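October 6, 2026
Open day at Plallau, demo cell

Went over with Poonam and Octavian in the morning to see the two-arm table-clearing demo. Celeste Torres ran it. White table in the middle, blue tub on the left end, tall white bin on the right, and visitors allowed to sit close to it. Grippers are Robotiq two-finger, same family as ours at Putdale.

Asked Celeste about training data. She said 288 teleoperated episodes for this table, out of 2058 in the whole set. Controller is their own, called Venulance.
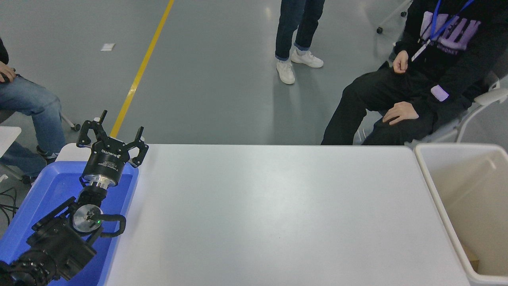 Notes from the run

Objects are light stuff, mostly packing paper and cardboard. Paper is the hard one according to Celeste — it changes shape every time it gets squeezed, so they don't bother with a model of it. Left arm covers the tub side, right arm covers the bin side. Handover between arms is not working yet and is planned for December.

Octavian asked about cycle time. Up to 2 minutes per object when it has to retry. Slow, but they are not tuning for speed. 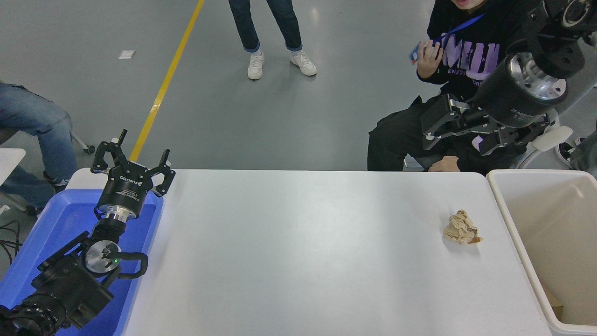
Crumpled tan paper on the right side of the table, both grippers in view.

To do
Send Celeste our fingertip drawings (Poonam).
Ask Mirela if we can free up a table for the same layout.
Check our cable routing at the joints — theirs loops out wide on the left arm.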